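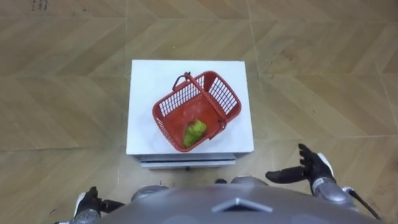 Red basket on the white stand, with something green inside.

Basket on the Nightstand – a data card
By Garnet Morin, July
3 min read

We use cookies to remember your reading settings. Accept / Manage

## What's in it

Gemton is a small collection about one of my favorite household subjects: the stuff that lands on a bedside cabinet! There are 106 short clips, each 60 seconds or less, all built on a red plastic shopping basket and a low white cabinet. The basket gets set down, turned, filled and emptied, and the clips follow it the whole way.

I love this basket. The slotted sides let the white top show through, so you get a lovely strong pattern of red on white, and it looks different with every small turn.

## The room

A small bedroom in Vullport, with a bed, a wardrobe and the cabinet. The floor is pale chevron planking, scuffed in places, and we left the marks alone. Mélanie Petrenko wanted a room that looked lived in, and I think she was right. 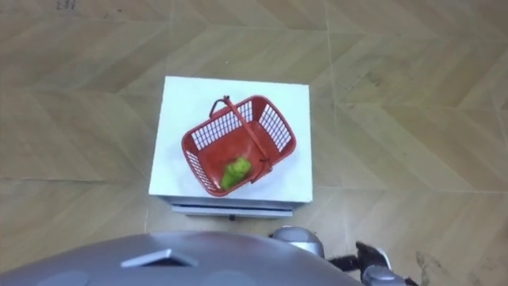 Basket set at an angle on the cabinet top, chevron floor all around.

## Folders

- `basket/` – placing, turning and lifting
- `soft_items/` – cloth and other things that crumple
- `cabinet/` – the top and the drawer front

Each folder has a `notes.txt` with Svitlana Pavliuk's labels. Her notes on how soft things slump inside a basket are a treat, so do read them before you start sorting. 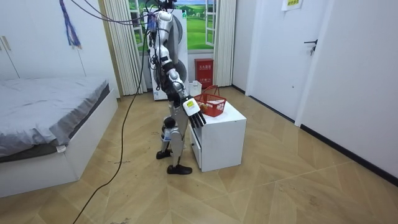 Labels use plain words: "basket", "cabinet", "bin", "bed". We tried finer names in version 1 and ended up arguing over nightstand versus bedside table for most of a Tuesday. Version 2 says "cabinet" everywhere.

## Known gaps

Only 10 clips cover the drawer. Basket handles are hard to label from overhead – Tudur Beddoe is redoing those now. If you spot a bad label, send him the clip name and the time.

Get new release notes by email. Subscribe / No thanks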